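Aktuelles > Newsletter > Werkstatt
Drucken | Per E-Mail senden

Liebe Freundinnen und Freunde der Zelle Plerkum, im September war endlich Zeit für die große Pflege, und Rodrigo Valente hat sich wirklich jede Schraube vorgenommen!

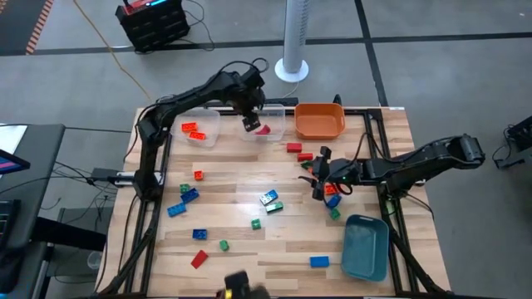 Die Kabel waren diesmal unser Sorgenkind, denn nach rund 48 Betriebsstunden saßen zwei Binder locker. Am linken Arm laufen sie oben am Ellbogen in einer Schlaufe, und genau dort bitte nie stramm ziehen (lieber etwas Luft lassen). Freitag um 9 Uhr geht es weiter.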